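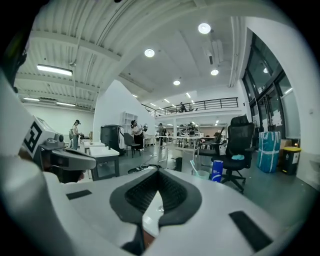
The planner had been failing on episode 3357 since before lunch, and Baoshan Jiang had stopped eating his sandwich to look at it again.

"It goes back for the cup," he said. "It already has the cup."

Xinyi Shao rolled her chair over. On his screen the simulated arm picked up a cup, carried it halfway to the tray, set it down, and reached for the place where the cup had been at the start.

"Stale pose," she said.

"I cleared the poses."

"Did you clear them in Sanna or in the planner?"

He didn't answer. Sanna was the tracking package they had taken over from the Nalilmont office in April, along with one page of notes and a build script that only ran on one machine. It kept its own list of everything it had seen. The planner kept another. The two lists were supposed to agree.

Baoshan opened the log. The tracker lost the marker when the wrist turned, which was expected, and for 80 milliseconds it reported nothing. Then it reported the cup again, at the old position, with full confidence.

"Look at the time on that one," Xinyi said.

The time was new. The position was old. Somewhere in between, a message had been given a fresh stamp and sent on.

They spent the next hour in the bridge code. It had been written by someone who signed the comments "B." and liked short names. There was a function called fix and another called fix2. Xinyi read fix2 out loud, slowly, and stopped at the fourth line.

"It fills gaps," she said. "If there's no detection, it sends the first one it ever got."

"The first one?"

"Index zero. He meant the last one."

Baoshan looked at the line for a while. It had been there for 5 years. Every arm they had delivered to Bekstead ran it, and so did the one at Julline, where the customer had complained all winter that the robot was "forgetful." He had written back twice to say that they should check their lighting.

He changed the index. Then he changed it back, deleted the function, and made the bridge send nothing when it had nothing. The planner would have to wait.

"It'll be slower," Xinyi said.

"By 80 milliseconds."

He queued 1000 episodes and they watched the first few. The arm lifted the cup, turned its wrist, paused, and went on to the tray. On the next one it did the same. Xinyi went back to her desk.

Baoshan opened a new message to Julline. He typed the subject line, took it out, and finished the sandwich before he tried another one.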